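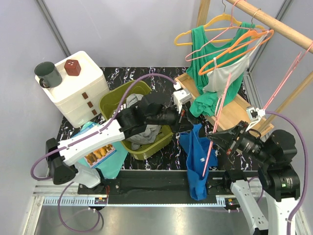

HARB STUDENT ROBOTICS CLUB TAKES ON THE LAUNDRY AT THE DISAU OPEN

The Harb Student Robotics Club is heading to the Disau Open in October with a two-armed entry that has to put clothes on hangers, and the team could hardly be more excited about it. The club won its place after a spring qualifying round that asked each school to hand in a working plan, a parts list and a short demonstration.

The Open is a yearly contest for student teams, and this time the theme is household chores. Harb picked the clothing challenge, the one many teams skip. A block or a cup keeps its shape when a gripper closes on it. A shirt folds, slides and bunches up, and it never lands on the table the same way twice – so the students have spent most of the year learning how cloth behaves before asking a machine to deal with it.

Members have recorded 2518 practice runs so far. In each one, a student guides both arms through part of the job: picking up a garment, finding the straps or the neckline, working a hanger into place and moving it to the rack. The recordings are then used to train the program that will drive the arms on contest day. Of those runs, 521 were set aside for testing only, and the club has promised itself not to peek at them until September.

The club meets after school and splits into three groups. One looks after the arms and wiring, one writes and trains the software, and one runs the practice table, which means choosing the clothes, resetting between runs and keeping the log. Everybody changes groups every six weeks. Several members who joined to write code have found they love the mechanical side, and the wiring group now has a waiting list!

Sleeveless tops with thin straps have been the hardest items by far. They are also the ones that get the loudest cheers when a run goes well. Jackets are next on the list, although zippers may have to wait for another season.

Toteck, a local machine shop, is supporting the team with bench space and shop time. Firar, the after-school program that hosts the club, is covering the entry fee and the bus.

Families and neighbors are invited to an open practice in the club room in September, starting at 4 p.m. Clean, outgrown clothes and spare hangers are very welcome and can be left at the front desk during school hours. Students in grades 8 through 12 who would like to join can pick up a form at the same desk – no experience with robots or programming is needed.

We use cookies to improve your visit to this site. By continuing to browse, you agree to our use of cookies. Accept | Manage settings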